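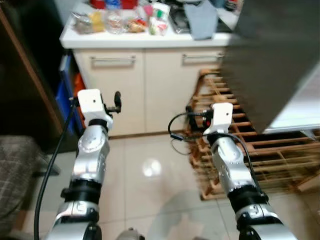 Posted by mmeng (Meifang Meng) on 2019-04-24, 13 replies, showing the first 5

Glare on glossy floor tile is getting into my costmap. The depth from the head camera drops out at the bright spots, and the Memlow filter fills each hole with whatever is closest, usually the forearm. The planner then refuses any base move toward the cabinets. I get 158 rejected plans in one log. Has anyone fixed this without switching off hole filling?

coltine_dev
Switch it off. Hole filling near the arms has never been safe. Mask the arms first with the joint states, then leave the gaps as unknown.

mmeng
I do mask them, but the mask misses the cables. They loop out from the grippers and move with the wrist.
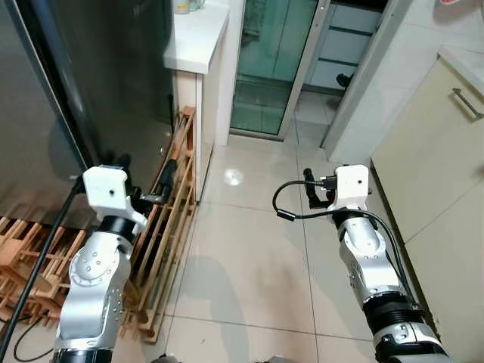 With unknown cells treated as blocked, I can't drive anywhere on this floor. With unknown treated as free, I don't trust it near slatted racks, where depth is already thin.

weltik
Pad the mask by five pixels and add a capsule along each cable. I wouldn't model the loop itself.

dai_k
Disagree with weltik. A capsule big enough for that loop hides whatever is next to the gripper. Fit a floor plane and only fill holes that land on it.

mmeng
Trying the plane fit now. Frame 1637 is my worst case, so I'll start there. The open door worries me more, as its lower corner is so close to the floor. 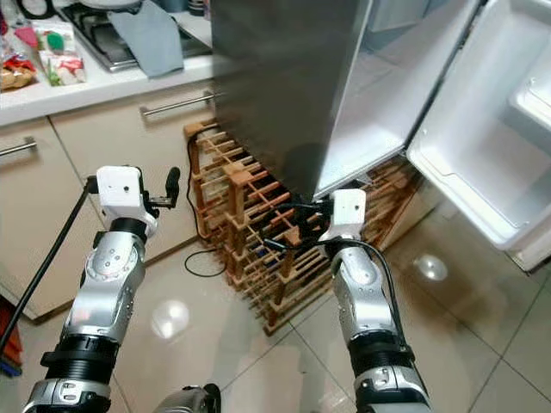

Fridge door open, rack on the floor, two highlights on the tile

coltine_dev
Then keep the door as its own collision object and don't let the floor fill touch it.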